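3. Data Collection

The learning system developed in this project is trained entirely on demonstrations performed by a human operator. Collection began in November under the supervision of Svetozár Holub. Boris Urban and Dalibor Halás operated the arm, and Norbert Ševčík maintained the log. The data set, named Narside, contains 270 demonstrations.

Each demonstration starts with mixed toys in a shallow metal tray and cardboard cubes standing beside it. The operator picks one toy, moves it to the cube named in the instruction, and releases it over the round opening. Toys were chosen to differ in shape and stiffness. Balls, plush toys and foam cubes all require different grasps, and a policy trained on one type alone performed poorly on the others in our pilot tests.
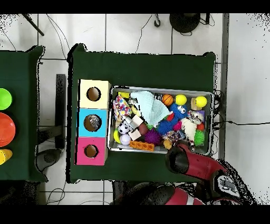 The contents of the tray were rearranged by hand after every 7 demonstrations. In the first sessions this step was often skipped, and the resulting recordings showed the operators returning to the same corner of the tray. Those sessions were repeated on a Tuesday and the earlier files were removed.

A demonstration was accepted if the toy was released within the allotted time and the arm did not strike the tray. Failed grasps followed by a successful second attempt were kept and labeled separately. Two reviewers checked every recording. Where they disagreed, the file was passed to Svetozár Jelínek for a decision.

3.1 Known Limitations

All recordings were made with the same table covering. Soft toys lying under other objects are underrepresented, as both operators tended to pick from the top of the pile.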